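Unit 4 handout: Drying shrinkage and firing shrinkage in stoneware bodies

Read before the practical. Revised November 24, 2021. The worked figures use the Gornside grey body, which replaced the Makori buff in August.

4.1 Water in a plastic body

Clay at throwing consistency holds water in two places. Part of it separates the particles and lets them slide over each other. The rest fills the pores that remain once the particles have come into contact. Only the first part causes shrinkage when it leaves. A pot therefore stops shrinking well before it stops losing weight, and the point at which this happens is called leather hard by potters and the critical point by engineers. The two terms do not match exactly – leather hard covers a range of moisture contents – but for this unit they may be treated as the same.

Fine-grained clays need more separating water than coarse ones and shrink more as a result. Adding sand or grog lowers the figure, at some cost in plasticity.

4.2 Measuring linear shrinkage

Roll a slab, cut a bar and mark two fine lines 200 mm apart while the clay is still plastic. Turn the bar daily as it dries. Measure between the lines when the bar is bone dry and again after firing. Total linear shrinkage is the change in length divided by the plastic length, written as a percentage.

A Gornside bar marked at 200 mm measures 184 mm after the glaze firing. The change is 16 mm, so total shrinkage is 8 per cent and the fired length is 92 per cent of the plastic length. Always state which length was used as the base. The supplier's sheet from Ostik gives shrinkage on the plastic length; the older Jumley sheets use the dry length, and the two cannot be compared without conversion.

4.3 Working back from a finished size

To find the plastic size, divide the wanted fired size by 0.92. Multiplying by 1.08 is a common mistake. For a bowl with a fired rim of 155 mm, division gives 168.5 mm and multiplication gives 167.4 mm. On a single bowl the error is small. On lidded ware, or on forms meant to nest, it is enough to spoil the fit.
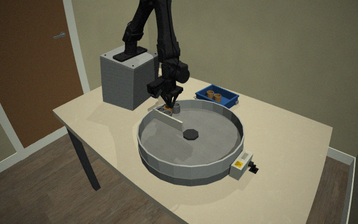

Why does a wide bowl warp more often than a small cup made from the same clay?
The rim of a wide bowl is thin, exposed and far from the foot, so it reaches the critical point while the base is still shrinking. The difference in moisture sets up a strain that a narrow form can usually take without visible change.

4.4 Notes for the practical

Dry wide forms upside down once the rim will bear the weight. Cover rims with thin plastic for the first night. Record bar lengths to the nearest half millimetre in the shrinkage log, with the batch number – the current batch is 1423. Bars with a visible curve are to be remade, as the straight distance between the marks will be too short. Section 4.5 (glaze fit) is issued separately.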